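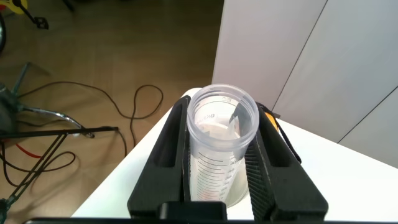

Diarmuid Ó Conaill has been dyeing wool for 33 years, and he still can't tell you what color he'll get from a pot of onion skins. "I could guess," he says, pouring me a second mug of tea before I've finished the first, "and I'd be wrong, and then I'd be delighted with it anyway."

He learned from old Mrs. Ó Riain, who lived up the lane and kept her recipes on the backs of feed bills. Most of them called for a handful of this or a good fistful of that, and Diarmuid has big hands, so his first September was a disaster. "Everything came out brown — a very handsome brown, mind you, but I had 32 skeins of it!"

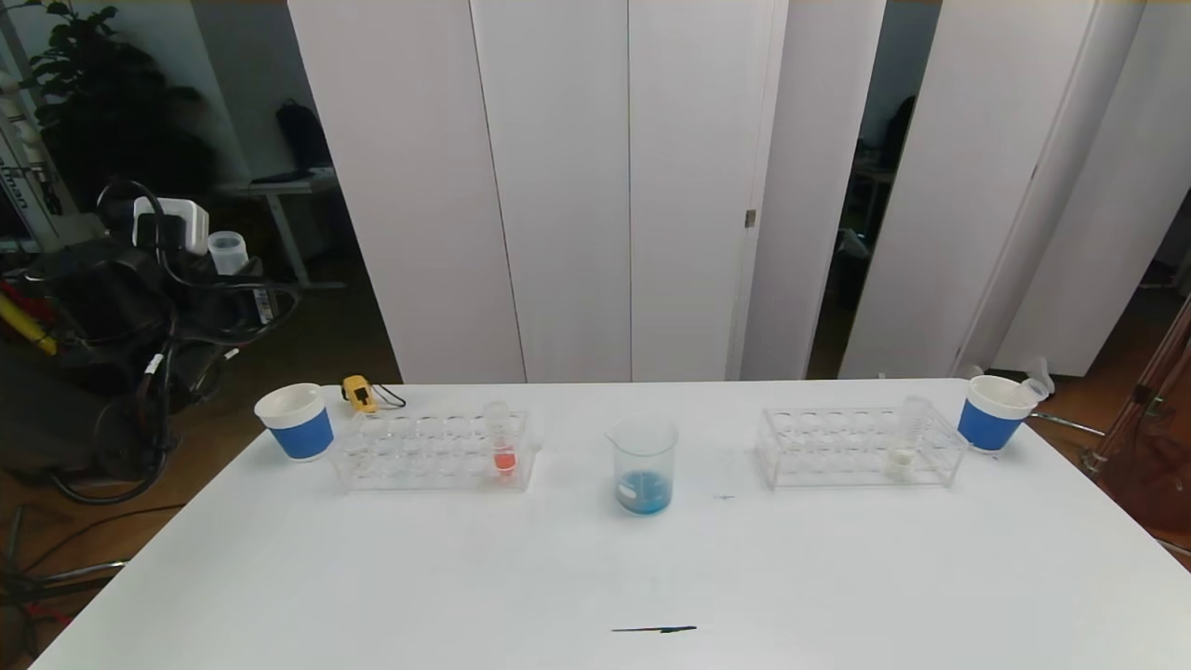
These days he weighs his alum and writes it all down, and he'll happily lend the notebook to anyone who asks. He sells a little through Plirel, the yarn shop in town, though he gives away more than he sells.

Would he ever switch to powdered dyes? He thinks it over for a good long while, looking out at the marigolds. "My sister uses them and her reds are lovely," he says. "I'd miss the picking, though. I'd miss the smell, even the bad ones."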